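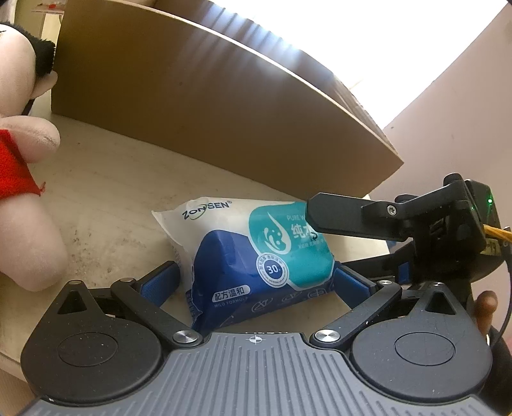
Wet wipes, a soft toy and a big cardboard box on the packing table

Packers wanted for the Dedel toy and toiletries boxes

Hi, I'm Paora McKinnon and I look after the packing room at Vetbridge. We're putting together care boxes for families moving into short-stay units, and I need four more people who don't mind a bit of a mess!

You'd be sorting donated bits and pieces, checking that packets of wipes are still sealed, and fitting everything into cartons so the lids close (harder than it sounds - soft toys take up heaps of room).

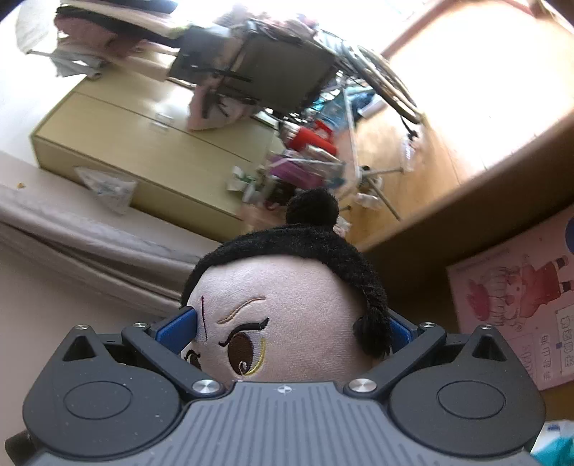 Toys get a proper once-over before they go in. I'm fussy about seams and stitched faces, and if you've got a good eye for a loose thread I'd love to hear from you. No experience needed, I'll show you my way of doing it and you can tell me yours.

It's casual work, mornings mostly, and runs through to the end of May. We've got 60 boxes to fill in the first batch. Wear closed shoes and bring your own lunch.

Keen? Drop in and ask for me or Wilfredo Ocampo at the Dondlow Street door, and let us know which mornings suit you.

Posted 2022-01-17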